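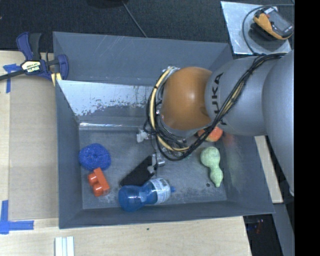

Saturday, August 28, 2021. Bin picking, Trostton line, mixed returns

Weekend entry, so this is going to ramble. The building's quiet and I wanted to get the week down before Monday wipes it out of my head.

Where we are: the Praltlow job is still sorting mixed returns out of a bin, one thing at a time, no two alike if we can help it. The bin's clamped to the table and the arm comes in from the side. The test set is whatever gives us trouble, so a blue mesh scrubber, a toy block, a small bottle with a nozzle, a green gourd-shaped thing, a fruit, and so on. I like the scrubber best because it squashes, and every grip setting I was proud of goes out the window the minute it comes up.

Ran 200 picks Thursday and another 400 yesterday. I'm not going to put a success rate here until I've gone back through the log, because I counted some regrips as misses on Thursday and then changed my mind on Friday (sorry, whoever reads this next). Going by feel, the block is fine. The bottle is fine if the fingers come down across the waist and awful if they go for the nozzle. Dark flat stuff lying on the floor of the bin is still the worst. The fingers want to come in too high and close on air.

Things I changed:

Slowed the last bit of the approach. It looks timid but it quit shoving things into the corners.

Moved the cable ties on the hose up a little. It was tugging at the far end of the reach and I could hear it. Check this again Monday!

Redid the tape marks on the table. If you move the board, please put it back to the tape. I lost most of a morning to that one.

Now the other part, which I keep meaning to write up properly and never do. I spent Tuesday and Wednesday over at the Vistwood building with the returns crew, standing at the tables with them and sorting by hand. They handle nearly 2,000 items on a regular day. I was slow! Embarrassingly slow. And I'd been thinking of the job as picking things up, when the picking up is the part they don't even notice themselves doing. What they're doing is deciding. This one's been opened, this one smells, this one's missing its cap, this one goes back on the shelf. One woman could tell a leaking bottle by the weight of it before she'd turned it over.

So when people there ask me what the arm is going to do to their jobs (they do ask, and they ask nicely, which makes it harder) I've been saying it takes the reaching and leaves the deciding. I believe that for the first station. I'm less sure what I'd say about the second one, and I told them so. A couple of them have bad shoulders from leaning over those bins all day and would hand that part over tomorrow. Another guy said the reaching is when he gets to think, and if the stuff just shows up in front of him all shift he'll go nuts. I hadn't thought of that at all. The pace would be set by the arm and they'd be the ones keeping up.

I want a pause button at the sorting seat, a big one, that the person sitting there can hit whenever they like without it going on a report. Bittencourt has the controls side, so I'll write to them about it this week. I expect some pushback on the report part.

Also want two of the crew over here for a day before we freeze anything. Let them load the bin. They'll put things in it I'd never come up with.

To do: go through Thursday's log and recount. Try the softer fingertips on the scrubber. Lower approach for flat dark items. Ask about a second bin so I'm not scrubbing scuff marks in my sleep. Order more blue tape, we're almost out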